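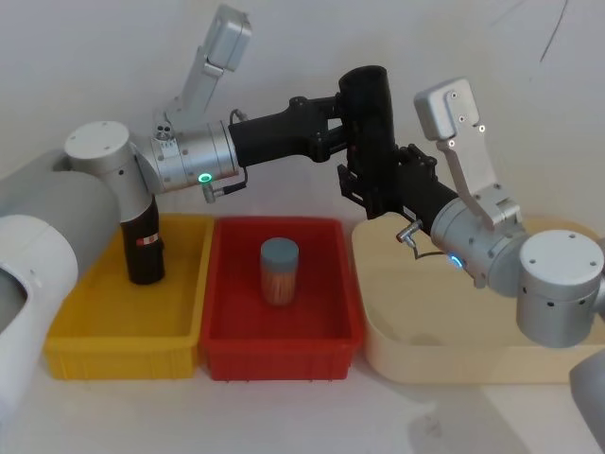 一、课题背景

本课题是Votgate课程的期末小组项目,题目为"共用桌面物品的三盒分类收纳"。指导教师是Frida Stougaard。项目地点在Wellerthorpe楼的共用工作间,从十月做到十一月底。

工作间的桌子由几个班轮流使用。上一组走后,桌上常留下瓶罐、筒子、线头和半包耗材,下一组要先腾地方才能开工。有的组把东西推到靠墙一侧,有的组装进纸箱塞到桌下,过几天谁也找不到。开学初我们问过几位同学,大家抱怨最多的是找东西,其次才是桌面乱。

所以我们把目标定得比较小:不改柜子,不贴整墙的标签,只在桌面上放三个敞口塑料盒,看能不能让收桌和取物都快一些。

二、收纳盒的选择

最初考虑过带盖的箱子。带盖箱可以叠放,落灰也少,可是收桌时要先开盖,手里拿着东西的人多半会直接放在盖子上。我们在另一张桌上试了几天,结果盖子成了第二层桌面。之后改用敞口盒。

盒子从Mansour杂货店购买,颜色有黄、红、米色。黄盒和红盒样式接近,米色的一只较宽。选三种颜色是为了口头交代方便,说"放红盒"比说"放中间那只"少出错,从桌子对面看过来的人尤其如此。

我们也比较过Stoltano的一款带隔板的分格盘。分格盘放小件很整齐,但瓶罐放不进去,隔板拆掉以后和普通托盘差别不大,价格又高,没有采用。

三、摆放方式

三个盒子沿白色台面靠里的位置排成一行,坐在桌前的人从左到右看到的是黄、红、米色。盒与盒靠得很近,中间不留能掉东西的空隙。台面前半部分留给使用者。

第一版是把盒子放在桌子右侧,竖着排。问题很快出现:最里面那只盒子要越过前两只才能够到,很少有人用;左手边坐的人干脆不用。改为横排以后,三只盒子的使用情况接近了许多。

盒子的顺序也换过一次。原来米色盒在中间,考虑到它放的是暂时没法归类的东西,放中间等于鼓励大家什么都往里扔,就把它移到最右。红盒换到中间,取放次数最多的一类物品放在最顺手的地方。

四、分类规则

规则写了三稿。第一稿按用途分,分成"实验用""手工用""其他"。同一个筒子在不同的课上用途不同,同学之间常有争论,登记表上的写法也不一致。第二稿按材质分,塑料、金属、纸,遇到塑料盖金属身的罐子又说不清。

第三稿按"有没有盖"来分,沿用到项目结束:

黄盒:不带盖的单件物品。
红盒:带盖的容器,盖好以后直立放置。
米色盒:拿不准的、成套拆散的、需要问人的。

红盒的要求比另外两只多一条。容器必须盖紧再放,并且立着放,不能横倒。盒子内壁是斜的,贴边放的小罐容易歪,因此先放中间,再向两边补。高的放后面,矮的放前面,方便伸手时看见。

黄盒里筒状物最多。我们没有规定它们必须朝同一方向,只要求不高出盒沿太多。有同学提出在盒底垫一层防滑垫,试过之后觉得清洗麻烦,撤掉了。

米色盒每次下课前要清一遍。问到主人的还给主人,问不到的登记后留到下一次。
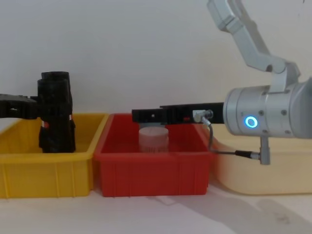 图2 横排摆放的三只收纳盒,红盒内直立放着一个带平盖的容器。

五、记录方法

每组收桌时由一名同学填登记表,写明物品名称、放入的盒子、有没有改放。改放指的是放进去以后又被别人挪到另一只盒子,我们用它来判断规则是否清楚。为了不耽误下课,登记表只有一页,一次最多写24件,超出的写在背面,下次再补录。

正式记录前先试填了2周,这部分数据没有计入结果。试填期间发现"瓶""罐""筒"三个词混用得厉害,后来统一写成"容器",有盖的在后面打勾。

十一月底汇总时,登记表上共有3,548件次。录入由两名组员分别完成,再对照一遍,不一致的地方翻原表核实。字迹实在认不出的条目删去,没有猜。

六、结果

按第三稿规则,第一次就放对盒子的比例为百分之82。出错的主要有下面几种情况。

第一种是盖子和容器分开了。容器按"不带盖"放进黄盒,盖子放进米色盒,两样东西从此不在一处。这种情况集中在收桌比较赶的时候。我们后来加了一句话:盖子找不到时,容器也放米色盒。

第二种是带盖的容器横着放。从登记表看不出来,是我们抽查时发现的,多发生在红盒快满的时候。后来的处理办法是红盒满了就不再往里放,把不常用的先收进柜子。

第三种是把正在用的东西也收了进去。下一节课的同学以为是公用物品,拿走后原来的组要到处问。这个问题靠三只盒子解决不了,只能在桌边贴纸条提醒。

取物方面没有计时。同学的反馈大致是红盒最好找,黄盒要翻,米色盒不太愿意翻。半透明的容器放在红盒里比较受欢迎,不用打开就大致知道里面还有没有东西。不透明的容器则经常被拿起来晃一晃再放回去,放回去时位置往往就变了。

七、讨论

按有没有盖来分类,最大的好处是判断快,拿起来看一眼就行,不需要知道这件东西是做什么的。缺点也在这里:同一套工具里有盖的和没盖的会被拆到两只盒子里。Stougaard老师在中期检查时提出过这一点,建议成套物品整套放米色盒。我们照做以后,米色盒变得很挤,清理的时间也变长了。如果重做,我们会给成套物品单独准备一个地方,不占桌面。

颜色的作用比预想的大。项目后半段有几天因为清洗把黄盒和红盒的左右位置放反了,登记表里并没有出现成批的错误,说明多数人已经是按颜色记的。不过组里一位红绿色觉较弱的同学表示,她主要看位置,那几天要多确认一次。因此位置和颜色都应固定,不宜随意调换。

盒子的清洁没有列入原计划。敞口盒落灰,竖棱之间容易积脏,盒沿卷边处也不好擦。目前是每次换班时用湿布擦内壁,外面隔几次擦一回。

八、后续工作

登记表准备改成勾选式,减少写字。红盒计划在正面贴一张小标签,写"有盖、立放"四个字,另外两只暂时不贴。成套物品的存放位置还要和管理工作间的老师商量,下学期开学前确定。

原始登记表已装订,存放在Wellerthorpe楼工作间的文件柜里,录入后的表格随本报告一并提交。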